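Saturday, December 9, 2023 - chess club social, upstairs room. Fifteen minute slot, I'll probably go over.

## Hello and warm-up

Say hello, thank Shoshana Baptiste for the tea urn. Mention that Casimiro Alcaraz has the second half, and he's doing endings, so anybody who came for proper chess should hang on till then. My bit is about setting up and putting away. Yes, really! I asked for this topic.

Ask for hands up - who has opened the box on a club night and found a pawn missing? Wait for the groaning. We lost two pawns and a bishop from the Bromano set last winter, and the bishop came back in somebody's coat.

## Why I like a tray each side

I used to tip everything into one drawstring bag. Then you spend ages fishing about, and you pull out the same black knight over and over. These days it's one tray per colour, one tray per side of the board. Orange on the left for white, light blue on the right for black. You never have to reach across your opponent's side of things, and at a glance you know who's still short of men.

(Click.) Let them look for a moment. Point at the orange tray first, with three white pieces still in it, then the blue one, which has four black. Then point at that single black pawn on the right, off by itself. Ask what they'd put down next. Somebody will say the king, somebody always does.

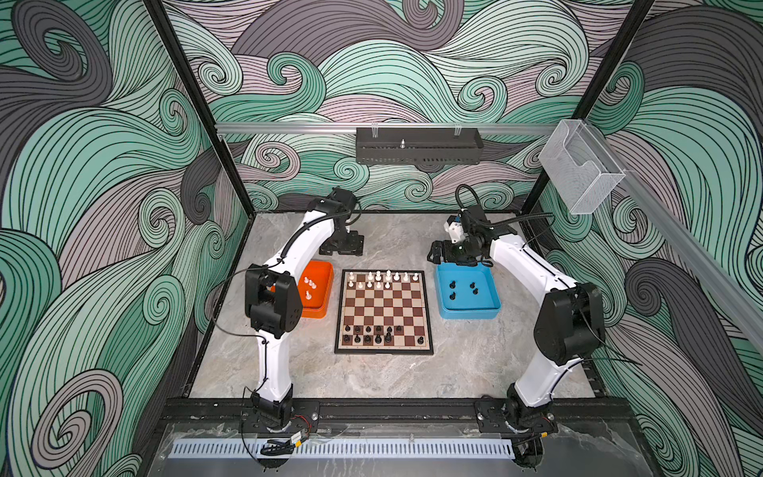 ## The order I do it in

Slow down here, Mitiku told me I gabbled it at the rehearsal.

- Check the board is the right way round before anything goes on it. Light square in the right-hand corner for both players. I've played 13 moves of a league game on a sideways board and I'm still cross.
- Rooks in the corners, then knights, then bishops. Work inwards.
- Queen on her own colour. King gets the square that's left.
- Pawns last, all in a row. I know Leobardo Cisneros does pawns first and we've had words about it. His way is quicker with little ones, I'll give him that - they like lining things up.

Story about the Mallutham junior day if there's time: 3 tables, one bag of pieces, and Normand Poirier sorting the lot on the floor in his good trousers. Skip it if Normand looks embarrassed.

## What "ready" looks like

Before you shake hands, have a look down at the board from above. Two full rows at each end, four clear ranks in between, pawns in front. Then look at the trays too! People forget the trays. If a chess piece is still sitting in one, something on the board is wrong, and it's much nicer to find out before move one.

(Click, and leave this one up while they have a go at the tables.)

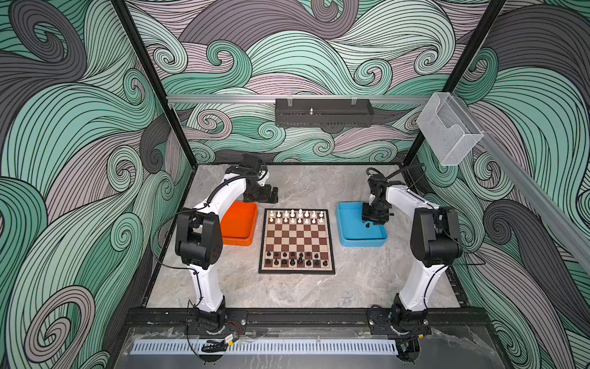
*Both sides set up, orange tray empty.*

## Have a go

Pairs, one board each. Trays go left and right, same as on the slide. No timing it, whatever Casimiro says.

Walk round and look for queens on the wrong colour. Spare pawns are in the biscuit tin by the door. Putting away is the same thing backwards, each colour to its own tray, and please check under the chairs.

Raffle tickets from Shoshana at the break. Then hand over to Casimiro.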